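Reading the Presenter Profile: Notes for Session 6
By Přemysl Mikuš
Nov 15, 2024

Bring last session's cuttings. We will not get through all of this in the room, so please read the part on net worth beforehand, as it is the part people argue about.

What we mean by a profile page

You know the type. You hear a newsreader on the morning programme, you type in the name, and the first few results offer you age, height, husband or wife, children, salary. The page has a title with five or six of those words in it, and the first paragraph says who the person is. The second paragraph says it again in a slightly different order. By the fourth you have learned that the person "was born to loving parents" and "prefers to keep private life private", and there is still a long way to scroll.

I am not going to spend an hour being rude about these pages, although I could. They get read. More people will see one this week than will read a proper interview with the same presenter, and some of those people work on newspapers. My interest is in where the sentences come from and what happens to them next.

The site we are using is Fladis, mainly for the dull reason that it keeps its old versions on view. At the time of my last check it had 3,477 profile pages for people who work in television and radio. Of those, 1,014 gave a figure for net worth. I found no source for the figure on any page I opened, and I opened 300 of them. I don't claim that the other pages are as bad. I didn't read them, and you should be wary of anyone who tells you what is on a page they haven't read, including me.

How a sentence gets made

Take a plain case. A station puts out a short staff note saying that a presenter joined in a certain year and grew up near the coast. The profile writer has a template with boxes: date of birth, place of birth, education, partner, pay. The staff note fills one box and half of another. The rest must be filled or the page looks thin.

So "grew up near the coast" becomes a named town, usually the largest one on that coast. A year of birth is worked out backwards from the year of a degree, assuming the person went to university at eighteen and took three years over it. Plenty of people did neither. Then a birthday appears, day and month, and I have never managed to find out how. My guess is that somebody saw a "happy birthday" message on social media and took the date of the message, but a guess is all it is.

Notice the wording when there is nothing to say. "She has not revealed any details about her siblings" suggests that someone asked her. "He is believed to be married" leaves out who believes it. Underline these when you meet them. A sentence like that tells you only about the writer's empty box.

The Åberg paragraph

Ebbe Åberg read the regional news on Kollis for years and is a good subject for us, as the public record on him is small and easy to hold in your head. There is a staff page, one long interview, and the report below, which I have trimmed at the end. Read it twice before looking at my notes. 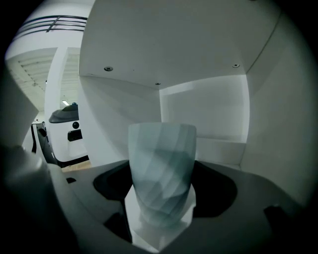 KERKOTLEY, January - Ebbe Åberg is to leave the early evening bulletin on Kollis at the end of the month and will move to a weekly interview programme, the station said. He has presented the bulletin since it moved to its present studio. Åberg told colleagues that he was looking forward to "sleeping like a normal person" and would go on living in the area with his family. The station did not say who would replace him.

Now my notes. The report gives one quotation, and it reaches us second-hand: he told colleagues, and someone told the reporter. It may well be right. It doesn't say why he moved. It doesn't say what "family" means, and it doesn't mention money at all.

The Fladis page on Åberg, which cites this report and nothing else, says that he was "forced to step down from his role due to sleep problems", that he "lives in Kerkotley with his wife and kids", and that he earns a salary "in line with other top presenters". Go back and try to find any of the three. The first is a joke read as a medical history. The second takes the place in the dateline, which is where the report was filed, and turns it into a home address. (Students miss this one every year. A dateline tells you where the reporter was, or where the desk would like you to think the reporter was. It says nothing of where anyone sleeps.) The third is stuffing.

I wrote to the site about the sleep problems. The line was changed to "reportedly forced to step down", which made matters worse, as it now claims a report.

Net worth

Everyone wants to believe these. I did as well, for a time, and used one in a piece I would rather you didn't look up.

To know a living person's net worth you would need to know what they own, what they owe, and what both would fetch today. Most people couldn't tell you this about themselves. Sometimes a broadcaster publishes a pay band, and then you have something, but pay is one year's income and says little about the rest. A presenter can be well paid and in debt. Another can be badly paid and own three houses through an aunt.

Ďurica, the clippings agency that some of you will have used in the library, pulled together the profile pages it could find which gave a net worth for a presenter and also named a source. It ended up with 327. I asked to see where the named sources led. Most that I followed went to another profile page, and a fair few of those led back to the first. Two pages leaning on each other will stand up for a long time if no one touches either.

The usual defence is that readers know it is only a bit of fun. I don't accept that. Fun doesn't need "according to sources".

Things to try before the next session

Choose a profile page for a presenter you have never heard of. It's easier if you have no feelings about the person.

Copy out every statement of fact, one to a line. Leave out the adjectives.

Beside each, write where it could have come from. "Don't know" is a good answer and I expect to see plenty of it. A cross-reference to another profile page counts as "don't know".

Find the earliest version of the page and see which lines were there at the start. The ones that came later often came in a batch, on the same day, with no new reporting behind them.

Then write your own profile using only what is left. It will be short. Last year's shortest was one sentence long, and I gave it a better mark than some that filled two sides.

Please don't contact the presenter to check. They get enough of that, and we are testing the page.

A word on encyclopaedias and big-name papers: you may use them, but treat them in the same way. I have seen a wrong middle name travel from a profile site into an obituary and from there into a reference work, where it now has a very respectable footnote.

Comments

marget_w
Did the exercise with a weather presenter and was left with her name and her employer. Is that normal or did I pick badly?

P. Mikuš
Normal. Hand it in.

Tobin
I don't think you're fair on the dateline point. Local reporters do often live where the people they write about live, so it's not a mad guess.

P. Mikuš
It's a fair guess, but the page didn't say it was guessing.

oldsub
We used to put a town on copy that was written entirely by phone from the office. Would not trust one as far as the car park.

Lenka R.
Is the Ďurica list open to part-time students? The library desk told me no and then told me yes.

Contact the course office | © Přemysl Mikuš. Copies may be made for class use. | Back to top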